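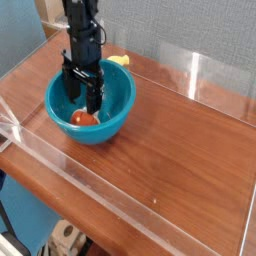 A teal bowl on a wood tabletop. Sellers say the color curbs snacking.

News > Food and Home > Consumer

We use cookies to remember your settings and count visits. By staying on this site you accept our cookie policy.

Blue bowl snack claim rests on thin numbers

April 2025

Print this story | E-mail this story

A claim that eating from a blue bowl makes people snack less has been spreading through stores, school newsletters and town mailings in the Clarnley area this spring. The number that goes with it is 17 percent. That is how much less people are said to eat between meals once they put away their white dishes.

The figure comes from Fosance, a kitchenware company that sells blue bowls.

Fosance ran what it calls a home trial last winter and put out a short summary with a chart on the front. According to the summary, 2,593 households signed up and were told to serve all their snacks from a blue bowl for 14 weeks. At the end they filled in an online form. Compared with the form they had filled in at the start, they reported eating 17 percent less.

It sounds like a lot of people, and it is. But the summary does not say how many of them were still taking part when the second form went out. People who get bored with a snack trial tend to drop out, and the ones who stay are often the ones who feel it is going well. Asked by e-mail for the final number, the company said that the full results would be shared "at a later stage." A second e-mail, asking when that might be, got the same sentence back.

There was also no comparison group. Every household got a blue bowl. None were asked to use a white one, or a red one, or to go on eating out of the bag. So even if people did cut back, the trial can't tell us that the color had anything to do with it. The sign-up period opened in November, which means that the first form covered weeks of holiday food and the last one landed well into the new year, when half the country is trying to eat less anyway.

Then there is the matter of the forms themselves. Nothing was weighed. People were asked to think back over a week and pick a box, from "much less than usual" to "much more than usual." The company turned those boxes into a percentage, and the summary gives no hint of how.
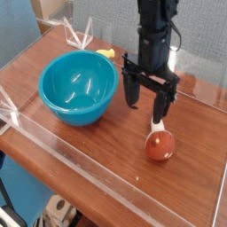
Does the color of a bowl change how much a person eats?

The Fosance trial can't settle it. The size of a bowl, how full it is and how close it sits to the person eating could all matter, and the summary does not look at any of them on its own.

Size is the part that bothers me most. The bowl sent to the households was the company's smallest. Anyone who was used to a big mixing bowl of chips on the couch was now getting up for refills. That alone might explain a drop, and it would work just as well in beige. The summary mentions the size once, in a line under the chart, and the store displays leave it out.

None of this has slowed the idea down. The town of Clutitberg put the 17 percent figure in its winter wellness mailing, under the heading "Small Changes, Big Results," with no word on where it came from. Asked about it, the town office said that the item had been "picked up from a partner" and was meant as a friendly tip. It would not name the partner. It did say that no town money had been spent on bowls, and there is no reason to doubt that.

A school newsletter in Clarnley went one better and told parents that blue dishes were "100 percent proven" to help children stop when they are full. The Fosance trial did not ask about children at all. The form was for adults, who answered for themselves. The school has since taken that line out of the online copy – the paper copies had already gone home.

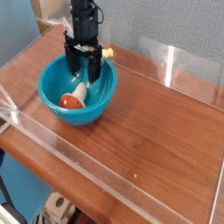
Glossy blue plastic. The theory holds that the color makes food look less tempting.

The reasoning behind the claim is an old one, and it comes in at least two versions. In the first, there is very little blue food in nature, so blue makes us less hungry. In the second, food stands out more against a blue background, so we notice how much we are taking. Those are different ideas. One says the food looks worse, the other says it is easier to see. The Fosance summary uses both, a paragraph apart, and doesn't seem troubled by it.

You could test either one without much fuss. Give some people blue bowls and some people white ones of the same size, weigh the pretzels before and after, and don't tell anyone what you are looking for. It would be dull and it might find nothing, and a company with a warehouse of blue bowls may not be in a hurry to pay for it.

Võ, a smaller housewares brand that sells mostly by mail, says it has no plans to make health claims for its own dishes, blue or otherwise. In a written reply it said that its customers choose colors "to go with their kitchens." It added that blue has been selling well lately, though it did not say whether it thought the 17 percent figure had helped. I would guess it has.

To be fair to Fosance, the packaging is more careful than the posters. The sticker on the bowl says it "may support mindful snacking," a phrase that could be put on a spoon or a chair. It is the store displays that carry the number in large type, and the company says that stores design those themselves. The artwork on the ones in Clarnley, however, has the Fosance logo in the corner and the same chart that appears on the front of the summary. 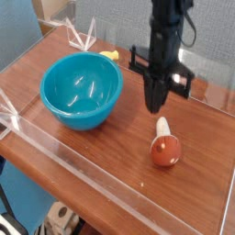

An empty blue bowl, with a toy mushroom lying on its side on the table.

Is there any harm in it? Probably not much. A plastic bowl is a cheap purchase, and people who like theirs should keep using it. If someone feels they snack less with a small dish on the table and the bag back in the cupboard, good for them. The trouble is with a number that started on a company form, lost its fine print on the way to the store, and then showed up in a town mailing looking like advice from a doctor.

Clutitberg says it will "review the wording" before its next mailing. Fosance says a follow-up trial is planned, this time with a green bowl. Asked whether it would include a group using plain white ones, the company said that the design had not been decided.

Print this story | E-mail this story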